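Hard water and the kettle, part two

17 August 2021

The strip test at the Jandville house came back at 114 ppm, measured as calcium carbonate. My old place in Haddad read nearly three times that, so the scaling problem I wrote about in November should be much smaller now. It is smaller. It has not gone away.

Scale forms when heated water gives up carbon dioxide and dissolved calcium bicarbonate turns into solid carbonate. The rate depends on hardness, temperature and how long the water sits. I had been leaving water in the kettle overnight and reheating it, so I stopped doing that first. After 5 weeks the film on the heating plate was thin enough to wipe off with a cloth.

For what remains I use citric acid, one tablespoon per quart, heated and left to stand for twenty minutes. Vinegar works too but the smell stays in the spout. Mamta Mathur wrote to ask about softened water. An ion exchange softener swaps calcium for sodium, so scale drops, but the total dissolved solids reading hardly moves. Do not use a TDS meter to check a softener. Use a hardness test.

Filter cartridges are next. 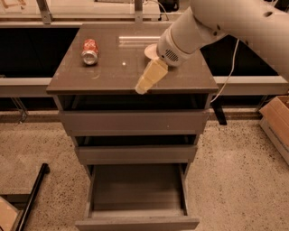 Soda can on the cabinet top.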